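Twenty to six in the morning, and Ilse Teuber was already late.

Coat half on. Keys in the wrong pocket. The ferry from Rernau went at ten past and the Mercado opened its shutters at seven, with or without her beans, and the sorting room still had the lights on from the night before because she had forgotten -- again -- to switch them off.

"Yellow for the Perkitz lot," she said out loud, to no one. "Orange for Zostport."

Or was it the other way round. Her father's note was on the fridge at home, under the magnet. 46 packets to Perkitz, 500 to Zostport, and something crossed out that might have been an 800. He wrote sevens like ones and ones like nothing at all.

She pushed the door with her hip and went in.

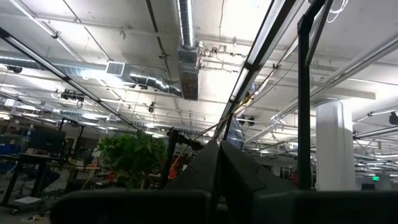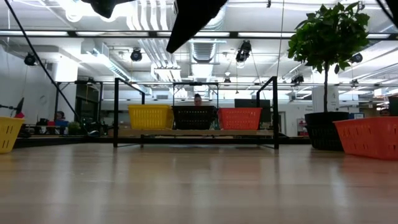
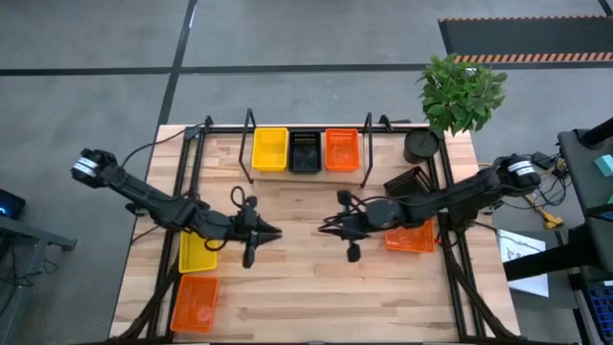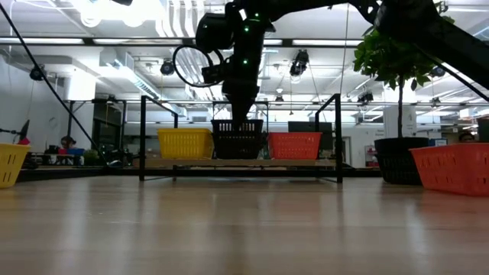
Seeds, that was the business now. Her grandmother had sold eggs, her father sold bulbs till his back went, and Ilse sold seeds in brown paper, beans mostly, a few radishes. Not much of a living. She went round the table with her bag knocking on her knee and stopped at the shelf, where the black basket stood between the yellow one and the orange one, same as ever, and that was the trouble. Black was for the ones you weren't sure about. Her father's rule. Unsure, put it in black, have your coffee, look again. She hadn't had coffee since four.

The phone went. Him, of course.

"Did you find the note?"

"It's on the fridge."

"Then read it to me."

"I'm not at the fridge, Papa. I'm at the shop."

A long breath. She could hear the kettle behind him, and the radio doing the shipping prices.

"Zostport wants five hundred," he said. "The Perkitz woman wants the early beans, not the late. Last August you sent her the late."

"I know what I sent her."

"She wrote me a letter."

"I know she wrote you a letter!"

Quarter to. Ilse tucked the phone under her chin and dragged the carton out of her bag, the old one, tape gone yellow. Over 1,000 packets when it was full and it hadn't been full since spring. Early, late, early. His handwriting on every one. She held a packet up to the light and could not have told you which it was, not for money.

"Papa. Is this an E or an L."

"How should I see it from here?"

"You wrote it."

"Then it's an E," he said, and then, quieter, "Put it in the black one. I'll come down on the later boat."

He hadn't come down since his back. She stood there with the packet in her hand. Eight minutes to, now, and it was a ten minute walk if the hill was dry.

"Bring your glasses then," she said. "And teh note."

She put the packet down, left the carton open for him, and ran.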